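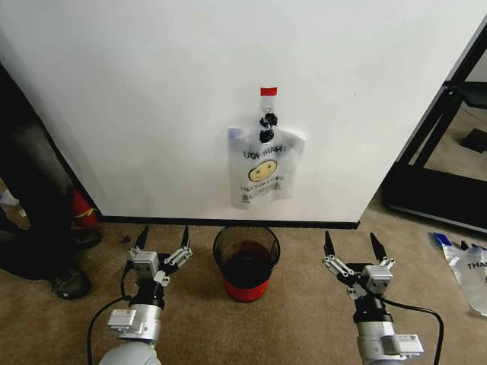
Brayden Simard wants to know how a store bag can be so thin and still carry a jug of milk. He also asks why the bag has no seam down the side.

Both answers come from the way the bag is made. The method is called blown film.

What the bag is made of

Most thin store bags are made of polyethylene. It arrives at the factory as small pellets, close to the size of a grain of rice. Polyethylene is a polymer, a material built from very long molecules. Each molecule is a chain of carbon atoms with hydrogen atoms attached. The chains lie across one another like cooked noodles in a bowl.

There are several kinds of polyethylene. In the high-density kind, the chains have few branches and pack closely together. It makes a thin, stiff film that crackles when you squeeze it. In the low-density kind, the chains have more branches and sit farther apart. That film feels softer and makes less noise.

From pellet to bubble

At the Serner film plant, the pellets drop into a heated tube with a large screw turning inside. The screw pushes them forward, and they melt. The melted plastic reaches 200 degrees Celsius before it is forced through a ring-shaped slot.

It leaves the slot as a soft tube. Air is blown into the middle, and the tube swells into a tall bubble. Cool air on the outside makes the plastic firm again. Rollers at the top pinch the bubble flat and pull it upward.

The film is a tube from the start, so it needs no side seam. Many bags have a fold along each side, called a gusset, that lets them open wider.

Blowing stretches the film sideways, and the rollers stretch it lengthwise. Stretching lines up many of the long chains. A chain is hard to break along its length, so lined-up chains help a thin film hold a heavy load. Film with most of its chains running one way tears easily in that direction.

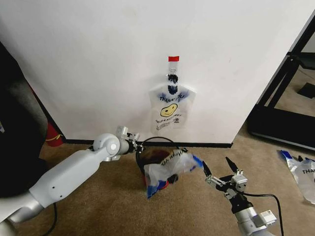

Printing and cutting

Ink does not stick well to plain polyethylene. The film first passes a strong electric discharge, which changes its surface so that ink can grip. Raised rubber or plastic plates then press the words and pictures on, usually one plate for each color.

Next, a hot bar melts the layers together to close the bottom of the bag. A blade cuts out the opening and leaves the handles. The Skalero machine at Serner finishes some 62 bags a minute, and each carton holds 1,042.

Words to know

Polymer: a material made of very long molecules.
Film: a thin, flexible sheet of plastic.
Gusset: a fold that lets a bag open wider — paper bags often have them too.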